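July 30, 2018
By the Skenholm Family Law Access Project

Progress report to the grant manager, second reporting period

1. Summary

The grant supports limited-scope legal help for people who represent themselves in child support modification cases in Saltevstead and Skenholm. During the period the project opened 70 new files and closed 30. The remaining files are waiting on a hearing date, on financial disclosure from the other parent, or on a signed agreement. Spending is within budget on all lines except printing, where a transfer is requested in section 5.

2. Service delivery

Most clients come to the project after a change in income. The usual request is to lower an existing support order, though a growing share of clients are receiving parents who want an order reviewed upward. The project does not take contested custody matters. Where a custody dispute is found at intake, the client is referred out and the file is not counted in the figures above.

Intake is now done in two appointments. At the first, the client fills out the financial affidavit with a staff member and gets a list of missing documents. At the second, the attorney reviews the affidavit, runs the support worksheet and decides whether the change meets the threshold for modification. Under the earlier single appointment, many affidavits were filed without pay records and were returned by the clerk. 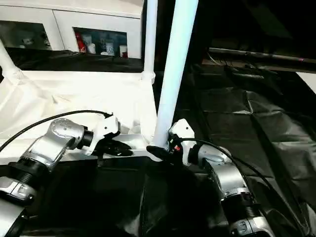
The affidavit itself remains the slowest step. Clients who are paid by the hour, or who have more than one job, often cannot state a monthly gross figure without help, and the form does not explain how to convert weekly pay. We have drafted a one-page conversion sheet and are testing it at the Saltevstead office. Overtime is treated separately on the sheet, as the two local judges handle it differently. For layout we are following the plain style of a simple line drawing - a white upright pole in the middle, an arm reaching in from each side - with gross income down the center and each parent's deductions entered from the left and the right. The draft has been revised twice after comments from intake staff. A Spanish version will follow once the English text is final.

3. Effective dates and arrears

A recurring problem is delay in filing. In general a court can change support only back to the date the motion was filed and served, so arrears that build up before that date stay owed. Of the files opened in this period, 17 involved a client who had waited several months after losing a job, in most cases on the basis of a verbal agreement with the other parent. The project cannot undo those arrears. The attorney can help the client ask for a payment schedule, and did so in each file where the client agreed.

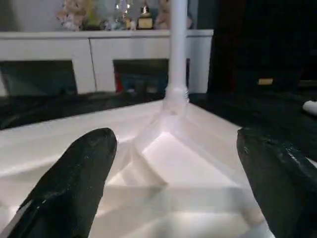 To shorten the delay, we now prepare a bare motion at the first appointment whenever the facts allow it. The worksheet and supporting records are filed afterward as a supplement. The clerk has accepted this practice in both locations. Service on a parent who lives out of state still takes longer than the plan assumed, and the target in the work plan should be adjusted for those files.

4. Case management system

The Pavix system replaced the shared spreadsheet early in the period. Closed files from the spreadsheet have been moved over, 675 records in total. Duplicate client entries were merged by hand. Two fields required by the grant, household size and referral source, did not exist in the old spreadsheet and are blank for most older records. We do not propose to fill them in after the fact.

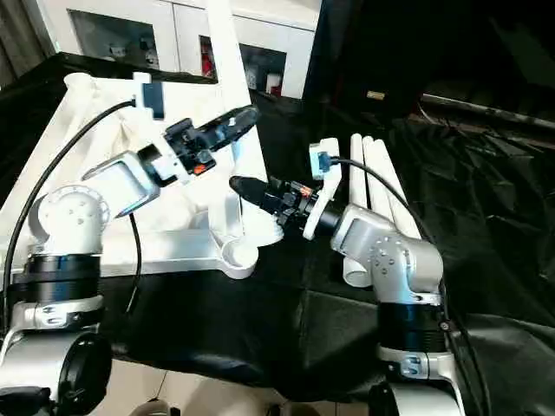 Figure 3. Two arms over a table covered in black cloth, grippers close together.

Hearing reminders are now sent by text message from Pavix. Reminders go out a week ahead and again the day before. Reports by county are not yet reliable, and the figures in section 1 were checked against the paper docket.

5. Budget

Personnel and rent are on plan. Printing is over plan due to the reissue of the intake packet after the change in the state affidavit form. We request permission to move funds from travel, which is under plan now that hearings at the Melnyk Street annex can be attended by phone. No change to the total award is requested.

6. Next period

The conversion sheet will be put into use in Skenholm if the Saltevstead test shows fewer returned affidavits. A short clinic on self-employment income is planned for October. The revised target for out-of-state service will be sent separately, with the supporting file list - client names removed - for approval before the next report is due.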